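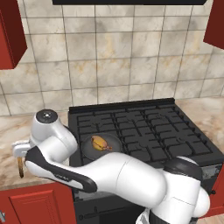

Page 4

CALL FOR PARTICIPANTS - KITCHEN TASK EVALUATION

Kurcombe is looking for 10 home cooks to judge whether a robotic arm can do stovetop chores to a standard a household would accept. The work is in simulation: one arm, a gas range, a frying pan and the counters on either side.

The current set holds 3,844 simulated runs. Automatic scoring records whether an item reached its target. It does not record whether a cook would have let the arm continue, and that judgment is what we need from you.

Tasks
- Watch short runs and mark each one acceptable, poor or unsafe.
- Note the moment at which you would have stepped in.
- Compare paired runs from two controllers, Kamel and Lulness, without being told which is which.

Requirements
- You cook on a gas or electric range at least 4 days a week.
- You can read and write short comments in English.
- No programming or robotics background. Current staff of Okafor, who built the scoring tool, cannot take part.

Sessions are held on Wednesday evenings in March and last two hours, with a break. Participants are paid per session, including the training session. Ratings are stored under a number - names are kept separately.

To apply, send a short note on what you cook and how often to Fanni Balogh, evaluation lead. Places are limited to 8 per session, so please list any evenings you cannot attend.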